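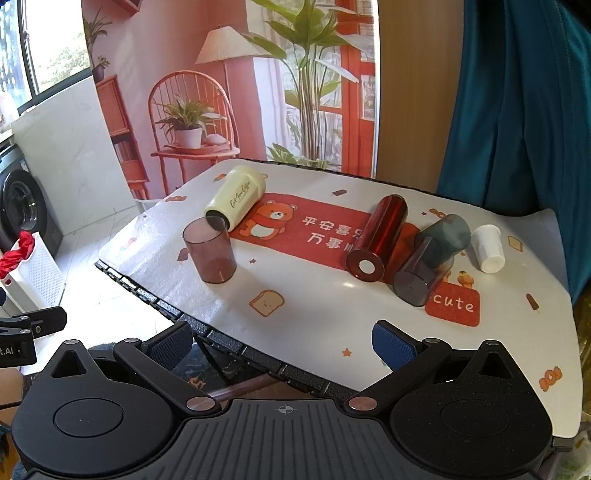
Fig. 4. Cups, tumbler and thermos on the table mat.

4. Daily care of the table mat and drinkware

This section covers the wipe-clean mat and the drinking vessels kept on it. For washing the storage rack, see section 5.

Before you start

You will need a soft cloth, a bottle brush, a bowl of warm water and ordinary washing-up liquid. The Ilto bottle brush fits the tumbler and the thermos. Use the smaller Fisau brush for the cups.

4.1 Clearing the mat

1. Stand up any cup that is lying on its side. Check first that it has nothing left in it.
2. Sort the vessels into two groups: plastic cups in one, the tumbler and thermos in the other.
3. Pick up the thermos with one hand round the body. Do not lift it by the lid.
4. Move everything to the draining side of the sink.

Caution: A tumbler or thermos on its side can roll. Keep both away from the table edge while you work, and turn them upright as soon as there is room.

4.2 Washing the cups

1. Fill the bowl with water no hotter than 40 °C.
2. Wash the clear and tinted cups first, then the opaque white one.
3. Run the brush round the inside of each cup and along the rim. Cups with a faceted base hold tea stains in the angles, so go over these twice.
4. Rinse under the cold tap.
5. Leave upside down on the rack. Do not stack tinted cups while wet, as they stick together and can crack when pulled apart.

Note: Thin plastic cups are not suitable for the dishwasher or for boiling water.

4.3 Washing the tumbler and thermos

1. Take off the lid and remove the seal.
2. Put 500 ml of warm water and a drop of washing-up liquid in a jug, and fill the vessel from it.
3. Leave for 2 minutes, then brush the inside from the bottom upwards.
4. Wipe the outside with the cloth. Do not scrub printed lettering or use a scouring pad on a metallic finish.
5. Rinse, and dry the seal separately before putting it back.

Caution: If there is a sticker on the base, do not soak the outside. Wipe round the sticker and dry it straight away.

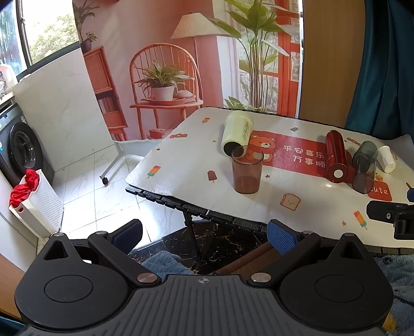

4.4 Wiping the mat

1. Shake crumbs off over the sink or a bin.
2. Lay the mat flat on the table and wipe from the middle outwards with a damp cloth.
3. For dried coffee or juice, lay the wet cloth over the mark for 2 minutes and wipe again.
4. Go over the printed areas lightly. Red print is the first to fade if bleach or cream cleaner is used.
5. Dry with a clean cloth. Lift each edge and dry the table underneath as well.

Note: Small marks are hard to see among the printed motifs. Run your palm over the surface to find sticky patches.

4.5 Putting things back

1. Check that the mat is straight and does not hang down where a sleeve could catch it.
2. Put the tall vessels at the back and the cups in front.
3. Leave lids off overnight if the insides are still damp.

Replacement seals are listed in the Kiiskinen parts sheet under number 286. Plurach seals look similar but are thicker and will not let the lid close fully.

Section checked by Cyprian Gajewski, June. Continue to section 5, Storage rack.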